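The Descaling

The kettle at Trastora had been assessed twice that year and failed both times. Roksolana Melnychuk entered the second failure in the kitchen log on Sunday, August 21, 2011, under the heading Limescale, and underlined the word Heavy.

Her instructions came from the Plorix packet. One sachet, 400 ml of cold water, bring to the boil, switch off, leave for 30 minutes. She had used Plorix for three years and considered it adequate. Mr Pader, who rented the upstairs rooms and shared the kitchen under clause 19 of his agreement, used white vinegar and left the window shut.

The matter had been discussed. Pader's position was that vinegar and Plorix were both acids and that an acid was an acid. Roksolana's position was that the kettle had a rubber seal, that the seal had been replaced in October, and that the replacement had smelt of pickled onions by Christmas. She had written this down too. He had initialled it.

She measured the water in the glass jug, at eye level, and poured it in. The sachet had a notch on the left side for tearing. It tore diagonally, as they all did, and a little powder went on the worktop. She wiped it up with a damp cloth and rinsed the cloth. 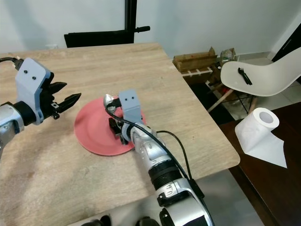 While the kettle was coming to the boil Pader came down with a lemon.

"I read about it," he said. "You cut it in half."

"There is already a product in there."

"For next time, then."

He put the lemon on the windowsill, beside the washing-up liquid, and stood looking at the kettle. It clicked off. She set the timer and wrote the start time in the log.

"In Sin we had soft water," he said. He had lived in Sin until his wife died, and he mentioned the place perhaps once a year. "We never did any of this. You could see the bottom of the kettle, like new. She used to check her hair in it."

Roksolana looked at the page. There was a column for Remarks, narrow, mostly empty.

"How old was the kettle?" she asked.

"It was a wedding present. I gave it away with the other things."

The timer had 19 minutes left to run. He pulled out a chair and sat down, and after a moment she took the other one. At the end of the period she emptied the kettle, rinsed it, boiled it once with fresh water and threw that away – the packet was firm on this point. A brown ring remained near the spout. The base was clear.

She tilted it towards him so that he could see in.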